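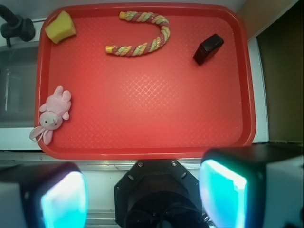

Reducción del desperdicio de alimentos en el comedor escolar
Memoria del proyecto de fin de ciclo
Centro de Formación Hervieu, Departamento de Hostelería y Restauración

1. Introducción

El presente trabajo estudia la cantidad de comida que se desecha en el comedor del centro durante el servicio de mediodía y propone medidas para disminuirla. El comedor atiende a 90 comensales por turno, en su mayoría alumnado de primer y segundo curso. Con anterioridad al proyecto no existía registro alguno de los restos, de modo que la primera tarea consistió en elaborarlo.

2. Objetivos

El objetivo general es conocer qué platos generan más sobras y en qué punto del servicio se producen. Como objetivo específico se fijó la redacción de una propuesta aplicable sin modificar el contrato con la empresa suministradora, Devari.

3. Metodología

La recogida de datos se prolongó durante 8 semanas, de febrero a abril. Al término de cada turno, el alumnado participante separó los restos en tres recipientes: pan, guarniciones y plato principal. El pesaje se efectuó en la zona de lavado con la báscula del aula taller y los valores se anotaron en la hoja de cálculo compartida del proyecto, denominada Mirkus. Quedaron excluidos los restos de preparación en cocina, así como los días con menú de excursión.

De forma complementaria se distribuyó un cuestionario breve. Se obtuvieron 24 respuestas válidas, cifra reducida que obliga a interpretar los resultados con cautela.

4. Resultados

Las guarniciones de verdura constituyen la fracción más elevada, seguidas del pan. Los lunes se registró el mayor peso total. En el cuestionario, la respuesta más repetida señala que la ración servida resulta excesiva y que no se ofrece la posibilidad de pedir menos. En segundo lugar figura la falta de tiempo para comer.

5. Propuestas

Se plantea ofrecer dos tamaños de ración, trasladar el pan al final de la línea y ampliar el turno hasta en 20 minutos. Según la estimación del grupo, las dos primeras medidas no suponen coste adicional. La tercera requiere la autorización de la jefatura de estudios y la revisión del horario de transporte a Tralham.

6. Limitaciones

La báscula estuvo fuera de servicio durante parte de marzo y los datos de esos días no se han recuperado. Tampoco se ha podido distinguir entre comensales habituales y ocasionales. Las tablas completas de pesaje se adjuntan en el anexo I y el modelo de cuestionario, en el anexo II.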